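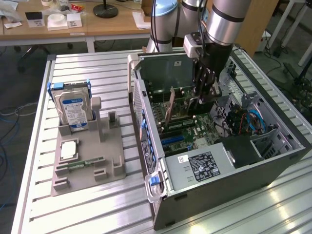

Horacio Durán asked whether Surnel could keep the old part names as well as the tidy ones, so that a search for "winchester" still finds a hard disk. Great idea, and it's in from this release!

Surnel
A word list for people who mend and pass on old desktop computers

What's in it
410 entries in plain text, one per line: the everyday name, other names people use, and a short meaning. 57 of them cover storage, my favourite corner (so many lovely words for a drive bay). Another 18 are marked "unsure", and I'd love help with those.

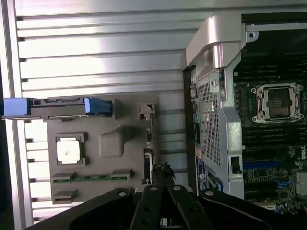 Grey tray with a white square chip and a green circuit-board strip.

Layout
words.txt – the list itself
oldnames.txt – older names, each pointing to a line in words.txt
unsure.txt – entries that need a second opinion

Known gaps
Printer words are thin. Spellings follow British use, so "disc" appears only for optical media.

Changes
August 12, 2026: old names added, four doubled entries removed.
April: first sorting of the storage words.

Corrections are very welcome. Please send one entry per message, with the line number.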